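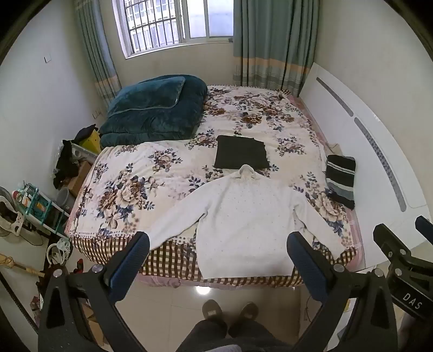

Figure 4-1. Garment trial on a bed. Jaws open, sweater laid face-up with the collar toward the head of the bed.

Last updated: October

Section 4. Comparing finger pads on the hand-held gripper

Use this section when you want to find out which finger pads suit a certain job before you fit them to an arm. The trial is done by hand. You need one hand-held gripper, the pad sets you want to compare, and a place where the job is normally done. For cloth, a made bed works well. It is soft, it is large enough for a whole garment, and the items slide on it the way they will in real use.

Read Section 3 first if the gripper has not been zeroed. The steps below assume that the jaw reading returns to zero when the fingers touch.

4.1 What you need

- Hand-held gripper with camera and cable fitted
- Blue padded fingers (fitted in Figure 4-1)
- At least one other pad set. The Harnau ribbed pads and the Nadeo smooth pads both use the same base screw.
- Screwdriver for the base screws
- One long-sleeved garment, one folded garment, and one knit item
- A plastic clothes hanger
- Trial sheet (see 4.6)

Use the same three items for every pad set. If an item has to be swapped partway through, start the comparison over.

4.2 Fitting the pads

1. Stop the recording and unplug the cable from the gripper.
2. Open the jaws all the way.
3. Loosen the small round screw near the base of the left finger. Two turns are enough. Do not take it all the way out.
4. Slide the pad up and off.
5. Slide the new pad on until it stops, then tighten the screw by hand.
6. Do the same on the right finger.
7. Close the jaws slowly. The pads should meet along their full length. If light shows between them near the tips, one pad is not seated.
8. Plug the cable back in and zero the jaw reading again. A new pad changes the closed position.

CAUTION: Do not overtighten the base screws. The finger body is softer than the screw and the thread will strip.

NOTE: Pads from different sets must not be mixed on one gripper. Leidy Rivadeneyra ran a morning of trials with one ribbed and one smooth pad, and none of the results could be used.

4.3 Laying out the garments

1. Place the long-sleeved garment near the foot of the bed, face-up, collar toward the head of the bed. Spread both sleeves outward. The lower hem may hang over the edge.
2. Place the hanger at the neckline.
3. Place the folded garment just past the collar.
4. Place the knit item to one side, folded. If it has a fringe, leave the fringe loose.
5. Stand at the foot of the bed with both feet on the floor. You should be able to reach the collar without leaning a knee on the mattress.

A patterned bedspread is fine, and we like to have one in at least part of the trial. Plain sheets make the camera's work too easy. Large printed flowers give it many edges that do not belong to the garment, and this is closer to what an arm will meet in a home. Keep the same bedspread on for all pad sets.

4.4 Checking the camera view

1. Hold the gripper level at the height you will start from.
2. Look at the live view. Both fingertips must be visible, one on each side, with the garment between them.
3. Check that the cable does not cross between the fingers. A cable that dangles beside a finger is acceptable as long as it cannot be caught when the jaws close.
4. Check for bright spots. Glossy floor tiles reflect light, and a window behind the bed can make the camera darken everything else. If the garment turns gray in the live view, lock the exposure on the garment and leave it locked for the whole session.

Your own legs and feet will often be in view at the bottom. This does no harm to a pad comparison. If the same recordings will also be used for training, wear dark, plain trousers and keep to the same footwear.

4.5 Running the trial

1. Start recording. Wait until the counter on the screen is moving.
2. Bring the open jaws down over the near sleeve, one finger on each side of the cloth.
3. Close until the cloth is held. Do not squeeze past the point where the jaw reading stops changing.
4. Lift to chest height and hold.
5. Lower, open, and back away straight. Watch for cloth that sticks to a pad when the jaws open. Write it down if it happens.
6. Repeat on the other sleeve, then on the collar with the hanger in place.
7. Pick up the folded garment by its nearest edge and move it one hand's width. It should stay folded.
8. Pick up the knit item the same way. Do not take hold of the fringe.
9. Stop recording and save under the pad name.
10. Lay everything out again as in 4.3 before the next set.

Each pad set gets 51 lifts in our own tests. You can do fewer for a first look, but use the same number for each set.

CAUTION: Keep the fingers of your free hand away from the jaws while the cable is plugged in. Clear bags, brooms and other loose things away from the spot where you stand. Your eyes will be on the screen more than on the floor.

4.6 Filling in the trial sheet

For each lift, write one of these:

H - held until lowered
S - slipped during the lift
M - missed, jaws closed on nothing
D - doubled, picked up the bedspread as well

D is the one most people forget. With thin cloth on a soft bed it is easy to pinch the cover along with the sleeve and not feel it through the handle. Check the recording if you are unsure.

4.7 Moving to an arm

A pad that does well by hand may still do badly on an arm. A person tilts the wrist without thinking and corrects a poor grip early. After the hand trial, run the best two pad sets on the arm with the same garments. For the Stidell controller, load profile 3817 and set the closing speed to the lowest value for the first lifts. For the Mekonnen controller, see Section 6.

Send questions about pad wear to Heriberto Ospina. Trial sheets go to Zoila Sotelo with the recordings, in one folder per pad set.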